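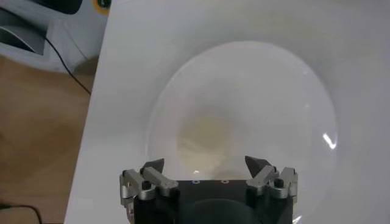 Cloudy yellow patch in bottom of clear mixing bowl
Kitchen & Dining > Cleaning and Care
Thread 759 · 6 replies

tramo_kitchen
Large clear bowl, used mostly for salad and bread dough. There is a yellowish patch in the bottom, a bit off center, and it won't come out. Dish soap and a sponge do nothing. You only really see it on a white table. I think it's oil but I'm not sure. Any ideas before I buy a new one?
Leire

dishpit422
Glass or plastic? Matters a lot here.

tramo_kitchen
No marking on it. It came with the apartment. It sounds dull when I tap it and it's light for the size, so I'm guessing plastic.

Psarras_S
If it's oil, make a paste of baking soda and a little water, leave it on for 17 minutes or however long your coffee takes, then wipe with a soft cloth. Old salad oil goes sticky and dish soap slides right over it. I do this on my Guvton bowls every June and they come out fine.

dishpit422
I wouldn't use baking soda on clear plastic. It's a mild abrasive and you end up with a hazy spot where the yellow one was. Soak it in warm water and white vinegar, half and half, for an hour.

Psarras_S
Vinegar is for hard water. It does very little for oil. I've used the paste for years with no haze, you just don't press hard.

nunora_b
Could be a stain in the plastic and not something on top. Run a fingernail over it. If it feels tacky, it's residue and either method might work. If it's smooth, you're probably stuck with it. Mine went yellow from turmeric dressing and never cleared.

Also, do not put it in the dishwasher on the hot cycle. I lost a Bélanger bowl that way, the rim warped and the lid never fit again.

tramo_kitchen
Did the fingernail test. Slightly tacky around the outside of the patch, smooth in the middle. I'll do the warm soak first and the paste after if it's still there.

dishpit422
Fine, but soft cloth only. No green scrubber.

Psarras_S
And rinse it well in between. Vinegar and baking soda together just fizz and cancel out.
Sotiris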